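Kiltine Introduces Plinero Tableware Glaze for Commercial Kitchens

Last updated: January 21, 2024

Kiltine, a supplier of ceramic coatings to the foodservice industry, has released Plinero, a colored glaze for stoneware plates and bowls used in restaurants, hospitals, and school cafeterias. The glaze is available now to manufacturers that fire their own ware. Finished plates carrying the glaze will be sold by Brellari under its Espiritu line beginning in June.

Plinero is a single-fire glaze. It is applied to bisque ware by spray or dip and matures at cone 6 in an oxidizing atmosphere. No separate clear coat is applied over the color. In earlier Kiltine products the pigment sat in a base layer and a transparent layer was fired over it, and wear through the upper layer exposed the color coat to detergent. Plinero carries the pigment through the full thickness of the glass, so the surface color and the color beneath it are the same.

The glaze contains no added lead or cadmium compounds. Color is produced with encapsulated stains suspended in a zinc-free boron frit. Manufacturers should continue to test finished ware for metal release under the rules that apply in the markets where they sell, as results depend on the clay body, the firing schedule, and the condition of the kiln.

Product description

Plinero is supplied as a dry powder in lined bags and as a premixed slurry in sealed pails. The powder is mixed with clean water and passed through a 100 mesh screen before use. The slurry is ready for spray application after stirring. Both forms include a suspending agent that limits settling during a normal shift. If the slurry is left standing overnight, it should be stirred from the bottom of the pail and screened again.

The recommended application is an even coat over the face and rim of the plate. The foot ring is wiped clean before loading. Coats that are too thick may crawl at the angle between the rim and the well, particularly on ware that was not dusted after bisque firing. Coats that are too thin will show the body color at the edge of the rim.

The color range has 19 standard shades. Thirteen are gloss and six are satin. The satin shades use a higher alumina content and are intended mainly for serving bowls and the outside of mugs. Kiltine does not recommend the satin shades for plates that will be cut on daily, as metal marking from knives is more visible on a satin surface. Metal marks on the gloss shades can be removed with a mild abrasive cleaner made for ceramic ware.

Wear and wash testing

Kiltine tested the gloss shades in its own laboratory on pressed plates made from a white stoneware body. Sample plates were washed in a commercial door-type dishwasher with an alkaline detergent and a rinse aid, then dried in open racks. Color was read with a bench instrument at fixed points on the well and the rim. Readings were taken before washing, at set intervals, and at the end of the test.

Red and pink shades received additional attention. These colors have been difficult to hold in dishwashing at commercial temperatures, and in many older product lines they were offered only with a warning on the care sheet. The new red and pink shades use a finer stain and a slightly higher frit content. They should be fired toward the middle of the recommended range. Overfiring will lighten the color and may cause pinholes.

Chip resistance depends more on the shape of the plate than on the glaze. Kiltine advises manufacturers to use a rounded rim of uniform thickness and to avoid a sharp lip. Glaze fit should be checked on each clay body by a thermal shock test. A glaze that is under too much tension will craze in service, and a crazed plate should be removed from use.

Use of color in meal service

Kitchens that serve several diets from one line often sort trays by plate color. A strong color on the whole plate can be read from the far side of a pass or from above a tray cart, while a colored band on a white plate may be covered by food or by a lid. For this reason, the Espiritu line uses solid color across the rim and well. Brellari will supply the plates in a coupe shape and a rimmed shape, both sized to fit standard domes and rack slots. 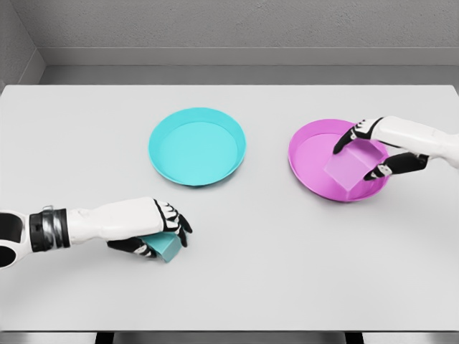 Color coding does not replace written labels or the allergen procedures already in place. Kiltine suggests that kitchens pick shades that differ in lightness as well as in hue, so that staff with reduced color vision can tell them apart. The technical sheet lists a lightness value for each shade and identifies pairs that should not be used together on the same line.

Plates of different colors may be washed in the same rack. The glaze does not release color during washing when it has been fired as directed. Gray marks left by contact with metal racks are surface deposits and do not indicate damage.

Availability and ordering

Plinero powder and slurry can be ordered from Kiltine and its regional distributors. The minimum order for powder is one bag in any standard shade. Custom shades are quoted on request and require an approved fired sample before production. Powder bags have a net weight of 44 pounds and should be stored in a dry area off the floor. Slurry must be protected from freezing.

A sample kit is available to manufacturers with a business account. It includes fired tiles in the standard shades, a firing guide, and enough powder for a short trial run in one gloss shade. Safety data sheets are included with every shipment. Workers handling dry powder should wear a fitted dust respirator and clean up with wet methods.

Brellari will take advance orders for Espiritu plates through its foodservice dealers. Replacement plates will be sold by the dozen in the same shades for as long as the line remains in production.

About Kiltine

Kiltine develops and makes glazes, frits, and engobes for ceramic tableware and tile. Technical questions on Plinero, including requests for firing schedules, may be sent to the Kiltine product support desk.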